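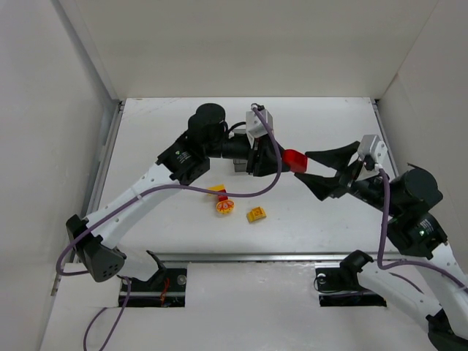
Sort by color first or by shape first? Nadhirah Raju asked me that before I'd even finished the heading, and my answer is neither. Start with a clear table.

Section 4: Setting up your blocks

I keep my Collix set on a plain white tabletop, and I'd suggest you do the same if you have one. Red and yellow pieces really pop on white!

1. Tip the pieces out gently. The full set has 187, so do a handful at a time.
2. Pull apart anything that's still stuck together. Twist a little, then lift - don't pry with a butter knife (I've done it, and the edge never looks the same).
3. Put the round pieces to one side. They roll.
4. Wipe the shiny faces with a soft, dry cloth.

Note: Fingerprints show up most on the glossy red ones. I gave up chasing them in July.

5. Pick one big block as your starter and set it down on its long side, so the studs stick out sideways and you can see what will fit. 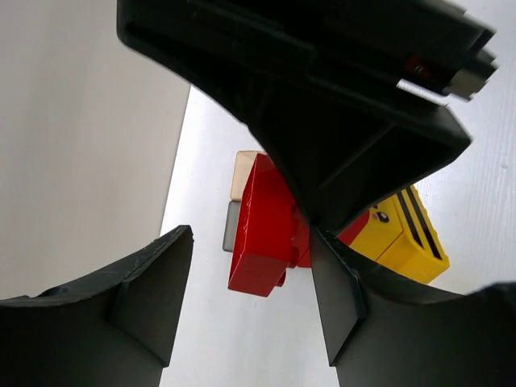 Gaëtan Hamel wrote in to say he starts with the studs facing up, and that his towers come out straighter for it. Fair enough! Try both and keep the one you like.

6. Add the smaller pieces one by one, pressing until you feel the click.
7. Stop at 30 pieces for a first build. You'll want room to change your mind.

Caution: Small pieces are a choking hazard. Count them back into the tub if you have little kids at home, and don't leave the wheels for last like I do.

Related
Section 3: What's in the tub
Section 5: Building with the Kumano base
Washing and drying your blocks
Replacing lost pieces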